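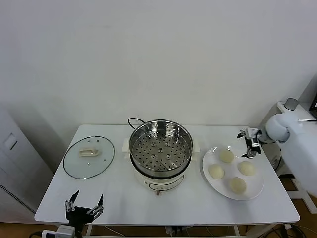 13 August 2024, bun task, student project bench

Got the steamer table set up again this morning after the weekend rearranging, and I'm writing down where things go while I still remember, so whoever has the bench next can start from the same place. Steamer in the middle, lid flat on the left, plate on the right. We keep drifting on the plate position and then wondering why the Kulico runs don't match each other, so please, put it back where the others can find it!

Ximeng Cao has been teleoperating today and has a much gentler hand than I do. The plan for the Ovthorpe showcase in October is still the whole sequence – buns into the basket, then the lid on top – and we've agreed on 5 clean runs in a row before anyone touches the policy settings.
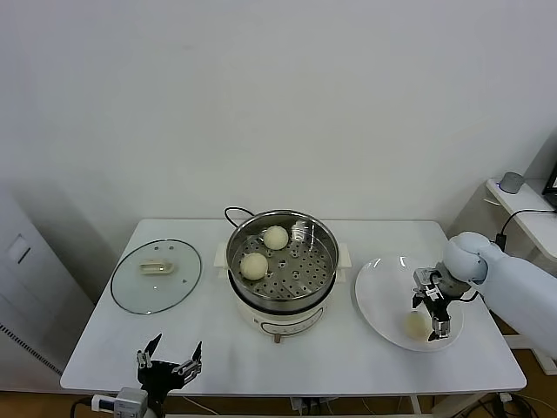
Two in the basket, one on the plate under the right gripper.

Notes on the approach: come down with the fingers open on either side of the bun and close slowly. I had the close speed at 2000 in the Keltance config and Ximeng talked me down to 500, which feels painfully slow when you're sitting there, but I like it a lot better and we're keeping it for the week.

Lid next. The handle is the only part I want us grabbing, and the wrist view is the one to watch, as the clear part is hard to make out against the wall.
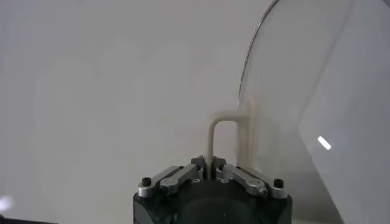
Still to do

Copy the new close speed into the Minja branch, which still has the old one.
Mark the plate position on the table (tape is in my drawer, help yourselves).
Ask Ximeng to write up the lid grasp in plain words for the new students.
Tidy the cables under the table before I catch my foot in them again.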